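# ¿Y quién recoge la galería?

Llevo desde diciembre dándole vueltas a lo mismo: ¿cuándo va a haber una máquina que me ordene la casa? No hablo de aspirar, que eso ya lo tengo medio resuelto (el robot redondo se me atasca en el fleco de la alfombra, pero bueno, cumple). Hablo de recoger. De coger el tubo de crema, saber que es crema y dejarlo donde van las cremas.

La culpa de esta obsesión la tiene una charla de Ulla Manninen que vi a las tantas, cenando una tortilla fría. Contaba que en Wisalska, el almacén donde trabajó unos años, tenían una célula que movía 277 cajas por turno casi sin fallos. Todas iguales, eso sí, todas cuadradas y siempre viniendo del mismo lado. Luego probaron con un cajón de cosas sueltas y aquello se vino abajo – la pinza apretaba de más, o apretaba el aire, o se llevaba dos cosas pegadas.

Y claro, yo pensé en mi vida doméstica, que es básicamente un cajón de cosas sueltas. Unas gafas de sol, un llavero, un tubito tipo bálsamo labial, una latita ovalada, un bote con tapa verde. Para mí meter eso en una caja de zapatos son dos minutos y ni lo pienso, voy hablando por teléfono mientras tanto.
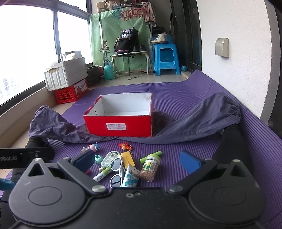 Manninen decía que lo difícil casi nunca es el brazo. Es decidir por dónde se agarra cada cosa. Unas gafas plegadas tienen un par de sitios buenos y muchos malísimos. Un tubo blando cede. Una lata lisa resbala, y un llavero se puede coger por la anilla o por el adorno, y según por dónde lo cojas te cuelga de una manera o de otra. ¡Y la ropa! La ropa es el monstruo final. Un pantalón tirado en el suelo no tiene forma, tiene la forma que le dé la gana ese día.

También está el tema del dinero. Los de Fomier, que hacen un brazo de sobremesa bastante majo, piden unos 2000 euros por el modelo básico, y sin cámara. Le escribí a la tienda preguntando si doblaba calcetines y me contestaron muy amables que «estaban en ello». El de Eltedano cuesta menos, pero en el vídeo de la web tarda 60 segundos en guardar una taza. Una sola taza. Lo vi tres veces, con cariño, animándolo en voz alta.

¿Mi opinión? Para el taller, sí, ya, sobre todo si las piezas vienen en fila. Para una galería con la mochila, los zapatos, las perchas y la toalla, todavía le falta. Pero hace nada pensaba que no lo vería nunca, y ahora me sorprendo mirando un montón de trastos y calculando qué cogería primero. Yo empezaría por la caja de cartón, que tiene lados rectos, y dejaría las gafas para el final.

Me falta leer lo de Fragkou sobre pinzas blandas, que me han dicho que merece la pena. Si alguien lo ha leído, que me cuente algo en los comentarios.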